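Gallery: Year One Equipment, and What We Want Next
19 May 2026

Welcome to the Plellik gallery page! Plellik is our small home-robotics project, and people who follow it keep writing to ask the same thing, namely what it costs to get going and what we'd buy first if we started over. So this page is half pictures and half shopping list. We've been through one full budget year now and we're planning the second, which means the spreadsheet is fresh in our minds (and a good deal longer than it used to be).

A bit of background for new readers. Plellik is all about ordinary household jobs in ordinary rooms. Picking things up, holding them, putting them down somewhere sensible. We had one arm to plan around from the start, and everything else had to fit beside it: gripper parts, a wrist camera, lighting, cables, clamps, and objects to practice on. The arm ate most of the money, as arms do, and I thought the rest would be small change. It wasn't! The "everything else" line ended the year at 41 percent of what we spent.

1. Grippers and fingers
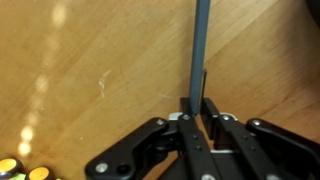 If I could move money from one line to another, it would go to fingers. A parallel gripper is a wonderful thing, but a hand that is happy with a fat cardboard box may need different tips for something slim, and you want to be able to swap them without ordering from scratch each time. We budgeted for one set. Next year we're asking for two full sets plus a bag of spare screws in every size the gripper uses, because a missing screw can hold up an afternoon just as well as a missing motor.

We got quotes on fingertips from two small shops, Salero and Fakir. Salero quoted $561 for a full kit with mounting hardware. Fakir was cheaper per piece but wanted a minimum order of 40, and we really don't need 40 fingertips (tempting as it was). We're leaning toward Salero for the main kit. If you're pricing the same kind of parts, ask early about lead times and ask whether the screws are included. Ours weren't included the first time and I didn't think to check.

Wrist cameras belong on this line too, in my opinion. I had ours filed under "computing" for months, but the mount, the short cable and the camera all get chosen together with the gripper, so now they sit together in the budget and it's so much easier to follow.

Another thing for the list is lighting. A glossy tabletop throws lamp light straight back at a camera, and we've learned to plan for that instead of grumbling about it. Diffusers are cheap. A matte mat is cheaper still. We've set aside $100 for the two together and I'd be surprised if we spend it all.

2. Planning for the room you have

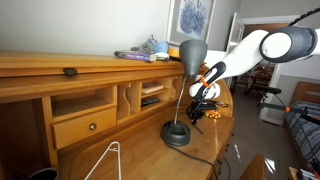
Reach was the number we cared about most when we chose the arm, and I'm still glad we did. Spec sheets give it to you from the base, measured in open air, and a furnished room is nothing like open air. Before you buy, take a tape measure and mark the farthest place you want the gripper to get to, then mark everything it has to get past on the way. A roll-top desk is a great test for this, with its cubbyholes, a little drawer with a round knob, and a gooseneck lamp standing right where the gripper wants to hang. Being able to come in from above and still have some bend left in the joints is worth paying for. If a longer arm is a stretch on your budget, price a taller stand first, as it may get you the same thing for much less.

Cables were our other surprise. We bought the lengths the manuals suggested and then bought them again, longer, plus sleeves and clips to keep the slack under control. Put a proper cable line in your plan from day one. I'd include a couple of spares for anything that bends with the arm.

Practice objects, on the other hand, cost us next to nothing. Paperbacks, shoes, toys, hangers, lamps: most homes are full of good ones, and they're far more interesting than a box of identical blocks. We did spend a little on duplicates of small things, and I'd do that again.

What's on the list for September

Our next order goes in then, and it's mostly settled. Finger kit, spare screws, diffusers and mat, longer cables, a second wrist camera if the money stretches. The one big open question is the stand. We've been looking at a rolling one from Madidau that locks to the floor, and I love the idea of moving between rooms without taking everything apart, but carpet worries me. If you've used a rolling stand on carpet, please write and tell us how steady it stayed with the arm fully out!

The full budget sheet will go up on the Plellik downloads page once the order is in, with the quotes left in so you can compare them against your own.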